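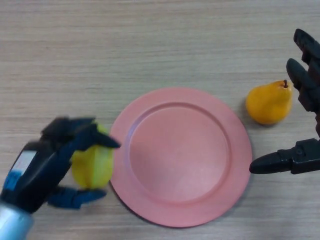

A robotic hand holding a yellow-green fruit beside an empty pink plate, with a pear and a second gripper to the right.

Demonstration teaching, also called teaching by showing, is a family of methods in which a person gives a robot a task by performing it through the robot's own body. The person either pushes the arm through the motion by hand (hand guiding) or drives it from a distance with a matching set of controls (remote teaching). The recorded motions are then used to train a program that is expected to do the same thing alone, and sometimes does.

Background
Remote handling is older than the robots that now learn from it. The engineer Hubert Lehner traced his own interest to a pair of long-handled tongs his father built in 1941, a claim repeated in most accounts of the field and checked in few of them.

Method
A teaching session consists of one short task repeated many times. Putting fruit on a plate is a favorite, as fruit is cheap, varied in shape and forgiving of most insults except being squeezed. At the Hornau workshop a standard session runs to 30 repetitions, with a change of operator after every eight or nine. Failed attempts are kept and marked as such. Operators tend to be generous in deciding what counts as failed.

Two-armed tasks are harder to teach. The operator must keep track of both hands at once, and beginners commonly park one of them and forget it. The Gisler controls answer this with a buzzer, which most users switch off.

Criticism
Tarmo Mockus has argued that robots taught this way pick up the habits of their teachers along with the skill, including hesitation, detours and a tendency to nudge things that were fine where they were. His Zunari report, issued in July, recommended using several operators per task — advice widely accepted and seldom budgeted for.

See also
Hand guiding
Remote handling
Wokex controller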